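Acta da reunião de novembro – grupo das bebidas, associação Pesis

Quem escreve desta vez sou eu, Ivar Boström, portanto desculpem se isto sair mais conversado do que o costume. Começámos às 18h10, na sala grande, e acabámos já passava das oito. Éramos 17, bem mais gente do que em outubro (o chá de borla deve ter ajudado!).

Acta anterior

Lida e aprovada sem alterações. Só ficou a correcção do nome da rua do armazém da Eka, que eu tinha escrito mal duas vezes seguidas. Já está emendado na cópia da pasta.

Ponto 1 – A bebida para a feira de Sirnham

Foi o assunto que nos comeu mais tempo. Temos de decidir o que se vende na nossa banca e a proposta que veio de trás era trocar os sumos de pacote por um chá frio engarrafado, daqueles de rótulo rosado. Eu gosto da garrafa, confesso! O plástico deixa ver a bebida em cima, cor de âmbar, e mais abaixo o rótulo puxa tudo para o pêssego. Ao lado dos pacotes do ano passado faz outra vista.

Houve quem achasse o rótulo demasiado pálido para se ler ao longe numa banca cheia, e a discussão andou um bocado às voltas entre pôr um cartaz grande com o preço ou arrumar as garrafas mais à frente. Ficou o cartaz. Faço-o eu, em cartolina, e levo-o à próxima reunião para verem.

Também se falou do tamanho da encomenda. A Onsri só faz o preço bom a partir de 1000 garrafas, e isso assustou metade da sala – a mim também, digo já. No ano passado vendemos 859 bebidas ao todo, com dois dias de sol. Votámos: 11 a favor de encomendar as 1000, quatro contra, duas abstenções. As que sobrarem ficam para o jantar de inverno.

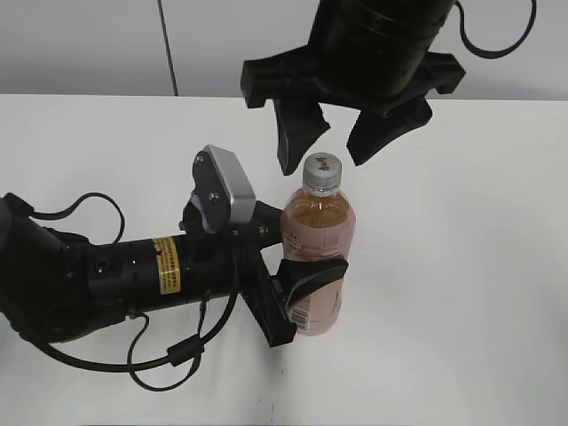

Ponto 2 – Rótulos e código de barras

Este ponto foi mais curto, felizmente. Quem vai estar na caixa pediu que se registasse tudo pelo código, para não repetirmos a trapalhada dos papelinhos. O código vem no próprio rótulo, em baixo, pequenino mas lá está. Falta saber se o leitor que a Eka nos empresta o apanha bem numa superfície curva. Combinámos experimentar com meia dúzia de garrafas antes de assinar seja o que for.

Ficou ainda decidido que pomos na banca uma folha em português com os ingredientes e o modo de conservar. Peço eu o texto à Onsri esta semana, e se não responderem volto a ligar (já sabem que sou chato com o telefone).

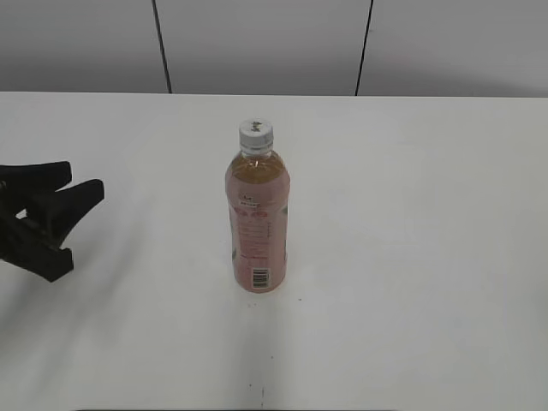 A garrafa em discussão nos pontos 1 e 2.

Ponto 3 – Transporte e frio

A carrinha está garantida, mas só na véspera e até às nove da noite. Precisamos de uns 28 sacos de gelo por dia, pelas contas feitas na reunião, e de mais uma arca emprestada. Ofereceram-se três pessoas para descarregar. Quem puder juntar-se que me diga, que três para tanta garrafa é pouco!

As tampas são de enroscar, o que nos poupa andar à procura do abre-cápsulas como no verão. Para o lixo vamos pedir dois contentores de plástico à organização da feira de Sirnham e pô-los mesmo ao lado da banca.

Outros assuntos

A chave do armário das toalhas continua desaparecida. Se alguém a levou sem querer no bolso, deixe-a na caixa do correio da Pesis, sem perguntas.

Tarefas até à próxima reunião

Cartaz e texto dos ingredientes: Ivar.
Ensaio do leitor de códigos: quem fica na caixa.
Arca e gelo: o grupo do transporte.

A próxima reunião fica para dezembro, à mesma hora e na mesma sala.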